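**Simulated kitchen at the Tikelus open day: how are grasps scored?**

Leonardo Bortolotti, 04/04/2018

I'm taking 6 trainees to the Tikelus open day. The program lists a simulated sink task with a cup on the ledge and a plate in the basin. Does the score cover the grasp only, or placement too?

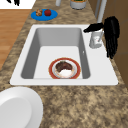 I also need to know if visitors can change the start pose.

**Cosimo Mancuso**

Both. In the October session each run had a limit of 60 seconds. Contact with the faucet ended the run. Start pose is fixed for visitors, but staff will load another on request. Ask at the Vimport desk.

**jirnness_user**

went last year, good coffee. think it was grasp only but I left early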